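Workshop notebook, Clovemier bindery
Thursday, January 2, 2025

First day back. Heating had been off since before the break and the back room was 11 degrees when I got in, so no gluing until after lunch. Spent the morning on the paste problem instead.

Background for Behrouz, who was away for most of it. The Lazarević ledgers came to us in September with the boards off and the spines gone. We agreed to rebind in quarter cloth over new boards, keep the old marbled sides where they would lift, and line the spines with Japanese paper and wheat starch paste before any PVA goes near them. The first four went well. Ledgers five and six both cockled at the first and last gatherings, and the lining on six let go along one joint when I opened it flat.

I had put it down to the paper. The later ledgers are on a thinner, harder stock with a glazed finish, and the paste sits on it longer before going in. Nataša thought the paste was too wet. I now think she was right, and that the paper only makes it show.

What I did this morning:

Batch A. Starch to water one to five by volume, soaked overnight before the break and kept in the fridge, cooked for 20 minutes, cooled, sieved twice. This is our usual mix.

Batch B. One to four, same cooking, sieved three times. Very stiff straight from the sieve. Had to work it with the brush on the glass before it would spread at all.

Batch C. Batch B let down with a little cold water until it dropped off the brush slowly. I didn't measure the water, which was stupid. Do it again and measure.

Test pieces were cut from the spoiled blank leaves out of ledger six, grain running head to tail, lined with the same tissue and pressed between blotters under the small weights. Changed the blotters once at half past eleven.

Looked at them after lunch. A has cockled along both long edges, same pattern as the ledger. B is flat but the tissue lifts at one corner with a fingernail, so it was probably too dry to key in. C is flat and holds. I flexed C back and forth a good few times over the edge of the bench and the lining stayed put.

So C, or something close to it, for ledger seven onwards. Five and six will have to be taken back. Six is easy as it is half off anyway. Five I'd like to leave under weight until next week and look at again, in case the cockle eases. If it needs doing, poultice with methyl cellulose, leave under film, and lift the old lining with the bone folder. No scraping on the glazed stock. The surface marks at once and the ink at the gutter is not far away.

Thread. We are down to the last reel of the 18/3 linen. The replacement from Grikeren is on the shelf but it is a softer twist and swells the spine more than I want with this many gatherings. Ledger seven has 23. I'd keep the old reel for seven and eight and use the new on the thinner volumes. Wax it well, it frays at the eye.

Cloth. The dark green from Nirnititz has come and is a fair match for the original, a bit bluer in daylight. Nataša to compare it with the old spine piece by the window, not under the strip light. Cut one length only until she has said yes.

Boards for seven are cut and squared. Left them slightly over at the fore edge to trim once the text block is rounded. The guillotine needs its blade turned, there is a nick that leaves a line down every cut at the far end. I've been trimming by hand with the plough in the meantime.
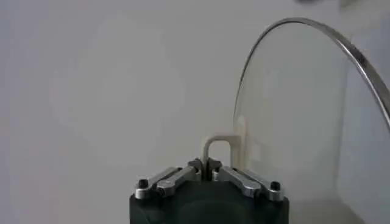
Can the ledgers go straight into the nipping press once the spines are lined?
Leave them overnight first, under light weight between boards, spine just proud of the edge. Putting them in while the paste is still damp pushes the swell forward and sets it there, and then the rounding is never even.

Fridge: what is left of batch C is in the jar with the blue lid. Throw it out on Monday whatever it smells like. A and B have gone in the bin.

Still to do: sew seven, turn the guillotine blade, order blotters, write to Lazarević about five and six before they ring us. Behrouz, if you are in before me tomorrow, please put the heater on in the back room and leave the door shut.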